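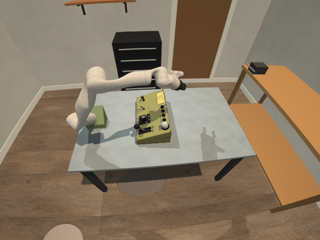 Nghĩa Mạc objected that retention figures for outreach programs say little unless the mentors are followed as well as the students, and that most published accounts drop the mentors after the first term. The present section takes up that objection. It reports on the undergraduate mentors in the Skukbridge program, which pairs engineering majors with middle school students for weekly after-school sessions.

4.2 Mentor retention and course load

Mentor records were kept by the two host sites, Trivska and Flivport. A mentor was counted as retained if he or she led at least one session in the spring term after serving through the end of December. Of the 43 mentors who began in the fall, 40 gave consent for their course schedules to be used. The remaining mentors are left out of all results below. Interview data come from a smaller group and are treated separately in Section 4.3.

Figure 3. Simulated workspace with a white arm, a green block and a yellow-green control panel.

Course load was coded from the registration records as light, standard or heavy. Lab courses were weighted more than lecture courses of the same credit value, following the scheme in Lại's earlier report on student teaching assistants. We made one change to that scheme. Senior design was coded as a lab course in both semesters, although the fall half is taught mainly through meetings and written plans. Mentors told us that the fall half took up as many evenings as the spring half, and evenings are when the sessions are held.

Retention fell as course load rose, but the pattern differed by site. At Trivska, mentors with heavy loads left more often than those with standard loads. At Flivport the two groups could not be told apart. The sites use the same handbook and the same session plans, so the difference is unlikely to come from the material. They differ in scheduling. Flivport lets two mentors share a session slot and trade weeks between themselves, while Trivska assigns each slot to one person for the whole term. Travel time was also shorter at Flivport - about 5 minutes on foot from the engineering building - and the present data do not allow the two factors to be separated.

Year of study had a weaker link to retention than we expected. Sophomores and juniors stayed at similar rates. Seniors left more often, and nearly all of those who left were also coded as having a heavy load, so we do not treat year as a separate factor. Major was not tested. Most mentors were enrolled in mechanical or electrical engineering, and the other groups were too small to compare.

Mentors who had attended an outreach program themselves before college were asked to note this on the intake form. The item was optional and many left it blank. A blank could mean either no earlier program or no answer, and we therefore excluded the item from the analysis. The form was revised on January 11, 2020 to require a response, and the spring intake will be reported with the second-year results.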